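Music documentaries > Where to watch
May, posted by Nahom Wolde

Does anyone know where I can see the Keditz documentary, the long one? I caught the last 8 minutes on telly on Wednesday, by which point the drummer had left, come back and opened a garden centre. I'd like to know what he left over. The listings only said "Music Film", which narrows it down nicely.

Firko
You want "Miser", named after their second album and, I assume, their manager. It runs 131 minutes and the first forty are the bassist looking for his old school. The drummer leaves over a van. Try your library before you pay for it.

kuo188
never heard of them sorry but the Kuo tour film is good if you like that sort of thing

Firko
To add to mine: there's a shorter cut doing the rounds which drops the van argument completely, so check the running time first. The disc also has the full club show, filmed in front of 700 people, all of whom now claim to have been at the front.

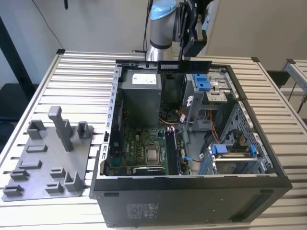
Sound on the club show is a bit thin until the third song, then somebody finds the right knob.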